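Pridley Community Help > Automation > Collecting demonstrations

Two-arm station on a tiled floor: which episodes should be retained, and how should they be labelled?

Posted by Nestor Macaraeg, 4 Mar 2018

Our organisation is preparing a set of demonstrations for a learning system that is to pick up small household articles from floor level and pass them from one arm to the other. The work is being carried out at our Pimunard site under an internal programme named Huneo. An operator guides both arms by hand controls, and each attempt is saved as one episode containing the wrist view, the joint positions, the gripper opening and a short written instruction. The target for the first stage is 500 accepted episodes. A further 600 are planned once the first model has been assessed.

The procedure was inherited from a bench-top project and does not deal adequately with several matters that have arisen on the floor. I should be grateful for advice from members who have run a comparable station.

First, the operators disagree about when an episode begins. Two of them start recording with the gripper open and at rest. The others start once the arm is already travelling toward the article, on the grounds that the waiting period teaches the model nothing.

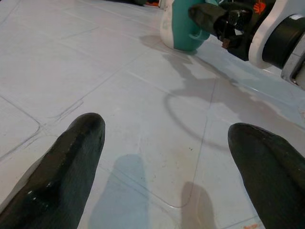

Is it necessary to clean the tiles between episodes?
Cleaning once at the start of each shift is sufficient for most floor work. Ordinary marks and specks will be present wherever the system is eventually used, and a floor kept spotless for recording may leave the model poorly prepared for them.

The above is the position stated in our present guidance, and I have no objection to it. I mention it because the same guidance is silent on shadows. The overhead lighting at Pimunard is even, but the arms still shade one another and the floor between them, and the reviewer has begun rejecting episodes in which the second arm darkens the area of the grasp. At the current rate of rejection we will not reach our target in March.

Secondly, we are uncertain what to do with failed grasps. The reviewer has set aside 19 episodes in which the operator missed the article, reopened the gripper and succeeded on a further attempt. They are presently labelled "failed", although the task was completed in every one of them.

Finally, the written instruction is typed by the operator after the episode has been saved. The wording therefore varies from person to person, and I am unsure whether it ought to be standardised before training begins.

Edeltraud Mösli
Replied to this topic

I supervised a floor-level collection programme at Danzer and will address the points in the order in which they were raised.

Start of episode. Record from rest. The model will be started from rest when it is deployed, and it must have examples of the transition from stillness to movement. Your operators are correct that a long wait is of little value, but this is better handled by trimming. We kept 2 seconds of stillness before the first commanded movement and removed the remainder by script. The untrimmed recordings were archived in case the rule had to be changed, and on one occasion it was.

Whichever rule you adopt, apply it to the episodes already accepted. A set in which half the episodes begin at rest and half begin in motion can produce an arm that hesitates at the outset, and the cause is difficult to identify afterwards.

Shadows. I would ask the reviewer to discontinue this ground of rejection. A two-arm task necessarily places one arm within view of the other, and its shadow will fall on the work in deployment as it does in collection. Removing those episodes leaves the model with only the occasions on which the arms happened to be well apart, and the handover is precisely where they are close together. Reject an episode where the article cannot be made out in any of the recorded views at the moment of grasping. Shading alone should not disqualify it.

What does deserve attention is whether the resting position of the second arm is always the same. If it never varies, the model may come to rely on it as a landmark. We marked several permitted resting positions on the floor and had the operators work through them in rotation.

Failed grasps. The label should distinguish between the outcome of the task and the quality of the attempt. We used two fields for this purpose:

Outcome: completed / not completed
Recovery present: yes / no

On that basis your 19 episodes would be entered as completed, with recovery present. They are useful material. A model that has seen only clean grasps has no example to follow after its first miss. I would keep them in the training set and would not ask the operators to stage additional misses, as deliberate errors tend to look quite unlike accidental ones.

Episodes that end without completion should be stored separately. We did not train on them, although they were consulted when a grading model was being developed.

pimunard_bench2
Replied to this topic

Agree on the shadows. We turned up the lights to get rid of them and all it did was put glare on the tiles. Turned them back down.

For the instructions we used a drop-down list. Takes the typing out of it. No complaints from the operators.

Edeltraud Mösli
Replied to this topic

I would qualify the previous suggestion. A drop-down list secures consistency, but if it offers a single phrase for each task the model may respond poorly when a user words the request differently. My recommendation is to record a fixed task code at the time of collection and to add several written variants against each code later. The variants should be prepared by persons other than the operators and checked against a small sample of the recordings.

The code should also be selected before the episode commences. Operators who label afterwards will, in good faith, describe what occurred instead of what was intended, and the two are not always the same.

Nestor Macaraeg
Replied to this topic

Thank you both. The rejection rule for shading has been withdrawn and the affected episodes have been returned to the reviewer for a second assessment. We will adopt the two-field label and the task code. The trimming rule requires approval from our data section, and I will post the wording when it has been settled.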